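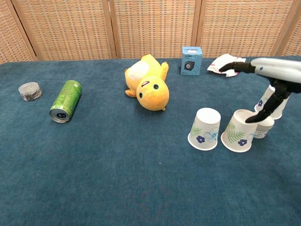 Unit 6 deals with grip faults on deformable and thin-walled objects, and with one failure in particular: the late release. A late release occurs when the controller has commanded the fingers to open, the joint encoders report that they have opened, and at least one fingertip is still in contact with something. The arm then moves off and takes the object, or a neighbor of the object, with it. The geometry that invites this fault is easy to set up on a carpeted table. A long finger reaches out over a crumpled white wrapper while a lower, curved fingertip dips into the mouth of an upright paper cup, with other cups close by. Any lateral move made from that pose loads the cup wall from the inside. The planner has no record of a contact there, as the cup is not the object it was asked to handle.

6.1 The Bumanden fault

The case used in this unit comes from the Bumanden test cell and is filed in the course log as entry 2268. The task was table clearing: pick up light household items one at a time and place them in a bin to the right. The hand was a multi-finger type under position control, with a current limit on each joint and no tactile sensing at the fingertips.

Sequence of events, from the log:

Step 1. The hand closed on a paper wrapper. Joint current rose slightly and then fell. The grasp was scored as good.
Step 2. The arm lifted 40 mm. The wrapper slipped. No fault was raised, as the slip check compares finger position only, and the fingers had not moved.
Step 3. The controller found the wrapper missing from the grasp and ordered a retry. The retry pose was lower than the first by a fixed offset.
Step 4. At the retry pose, one unused finger entered an upright cup. The unused fingers were parked half curled, and the collision model treated the hand as a closed fist.
Step 5. The arm moved sideways at 100 mm/s. The cup was dragged into its neighbors and three items left the table.
Step 6. The operator pressed the stop. The log shows 294 ms between the button signal and zero arm speed.

No one was hurt and the hand was not damaged. The entry was first closed as "object slipped." It was reopened in September, when the same pose turned up in a second cell.

6.2 Causes

The slip in step 2 is the visible event, but it is a minor one. Wrappers slip. The causes that matter are these:

(a) Collision model too small. The swept volume of a half-curled finger was left out. The model was correct for the power grasp and wrong for the pinch.
(b) Retry offset not checked. The lower pose was never tested against the objects next to the target.
(c) Current threshold set for rigid objects. A paper cup folds at a load well below the threshold used here, so contact with it did not register.
(d) No check before lateral travel. The arm went straight from the retry pose into a sideways move with no vertical clearance step.

Cause (c) is the one most often argued over in class. Lowering the threshold far enough to detect a paper cup also trips it on cable drag and cold grease in the finger joints. The Perham rig ran with a lowered threshold for one term and logged false stops on nearly every shift. The setting was put back.

6.3 Corrective measures

The fix adopted at Bumanden has two parts. Unused fingers are now fully extended or fully curled before approach, and the collision model is switched to match. A vertical lift to clear the tallest item on the table is required before any lateral move, including after a failed grasp. Cycle time went up – mostly on retries – and this was accepted.

The Choo procedure, covered in Unit 7, adds a wiggle test: a small motion at low speed with the camera watching for movement of objects other than the target. It catches upright cups well. It is poor on soft items, which shift a little whenever the carpet does.

6.4 Before the lab session

Read entry 2268 in full, including the joint current plots. Note the time at which the current on the unused finger first departs from its baseline, and compare it with the start of the arm move. Bring the Cinasness stop-time sheet. Stops are to be tested with the hand empty and the table clear, and hands stay outside the marked line until the drive lamp is off.

Late lab sheets go in the tray by the cell door.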